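Ticket 449: Wi-Fi drops in the back room, Fekthorpe office
Opened by: Ginette Texier
Priority: normal
Status: closed

Original report

The laptop in the back room loses Wi-Fi several times a day. The connection icon stays on but pages stop loading and file copies to the shared drive fail partway. It comes back by itself after a minute or so, or right away if I turn Wi-Fi off and on. The front office is fine. This started in October after the new access point went up in the hallway. The access point is a Prestholm, same model as the one in the front. The laptop is an Albers and has had all its updates.

Already tried before opening the ticket: restarted the laptop, forgot the network and joined again, restarted the access point from the wall switch. No change.

Reply from support

Please send the signal reading at the spot where the laptop normally sits, and a second reading in the hallway under the access point. Also let us know whether other devices drop at the same moment, and what the walls are like between the two.

Update from Ginette
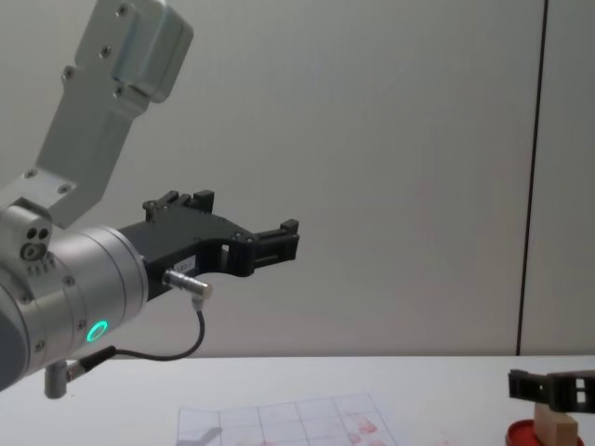
Readings are attached as a text file. Signal in the back room is two bars out of four, full bars in the hallway. My phone dropped at the same time as the laptop twice this morning, so I don't think it is the laptop. As for the walls, the one behind the table is plain and pale gray, and I don't know what is inside it. The hallway is on the other side. The building plan only says "partition," and the landlord has not answered yet. I left a ping running to the router over lunch and it lost 6 replies out of 200, all of them in one bunch at 12:40.

Reply from support

Thanks. Losing replies in one bunch points to the device changing access points, or to the access point changing channel. Weak signal on its own usually gives scattered losses. Please log in to the Prilik controller, open Radio, and tell us what is set for channel and for transmit power on both units. Then open the event list for the hallway unit and look for lines that say "channel change" or "client moved."

Update from Ginette

Front unit: channel auto, power high.
Hallway unit: channel auto, power low.

Event list for the hallway unit has both kinds of lines. At 12:40 it says "client moved" for the laptop, then "client moved" again for the same laptop less than a minute later. There are more pairs like that through the morning. The channel change lines are all from overnight.

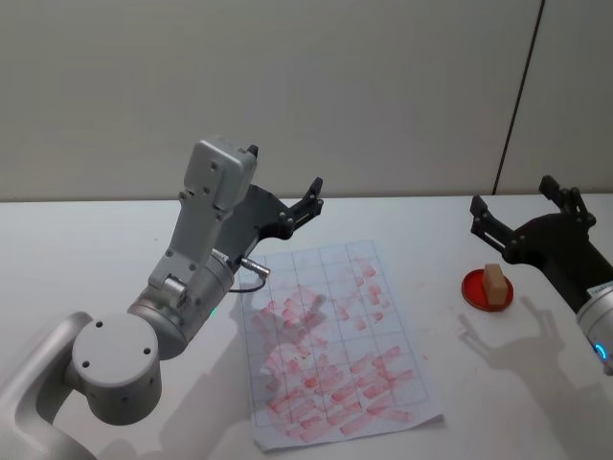

I also checked the times against my own notes. Each time I wrote down a drop, there is a pair of "client moved" lines within a minute of it. I had one drop at 9:15 that has no match, but I may have written the time down wrong.

Reply from support

That explains most of it. The front unit is set to high, so its signal reaches the back room and looks about as good as the hallway unit, which is set to low. The laptop goes back and forth between them. Please make these changes:

1. Set the front unit to medium power.
2. Set the hallway unit to medium power.
3. Set fixed channels, 1 on the front unit and 6 on the hallway unit, for the 2.4 band. Leave the 5 band on auto for now.
4. Turn off "fast move" on both. Some older wireless cards do not handle it well.
5. Save, and wait for both units to restart before testing.

Run the same ping test again afterward, from the same spot.

Update from Ginette

Steps 1 to 4 done. The hallway unit took a long time to restart and showed an orange light for some ten minutes, then went green. The front unit restarted normally.

Signal in the back room now reads three bars. Ping test from the same spot: no lost replies. I copied a large folder to the shared drive and it went through in one try. There are no "client moved" lines for the laptop since the restart.
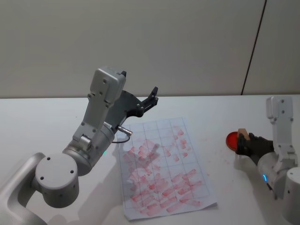 Back room, white table by the wall.

One question. The controller shows a firmware update waiting for the hallway unit only. Should I install it, or leave it until the front unit has one too?

Reply from support

Leave it for now. We would like both units on the same version while you are watching for drops. If the front unit does not offer the update within two weeks, write back on this ticket and we will send the file by hand.

Update from Ginette

Front unit offered the update yesterday afternoon and I installed it on both. Settings were kept. Still no drops in the back room. You can close this.

Closed by support. Cause: uneven transmit power between two access points.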